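The Kisik reading circle finds its feet

When Ustyna Panasiuk first suggested that we might all read the same book and then talk about it over tea, I'm afraid I gave it until Christmas. I was quite wrong, and very glad of it! We are now 20 strong, with a waiting list of two, and the talk goes on long after the pot has run dry. Last month's choice was Skerkier, a sea story of 814 pages (Vitalii Kobzar chose it, and has been forgiven), and all but a handful of us got to the end.

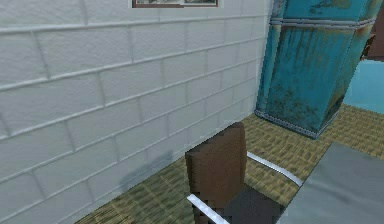
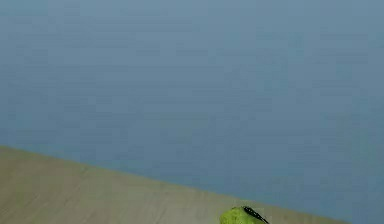 Kisik, December

We had a grand old argument over the lighthouse chapter. Zlata Marchuk felt the keeper should have gone home to his sister, while Hnat Savchuk wouldn't hear a word against him – and I must say I changed my mind twice before the biscuits came round. Next up is something a good deal shorter, a book of winter tales called Fliltside, which Marichka Yurchenko has been pressing on people for years. The library in Holovko has copies to lend if you ask at the desk. Do bring a favourite passage to read aloud, even if it's only a line or two, and if you've finished with Skerkier please pass it on, as those on the waiting list would dearly like a go.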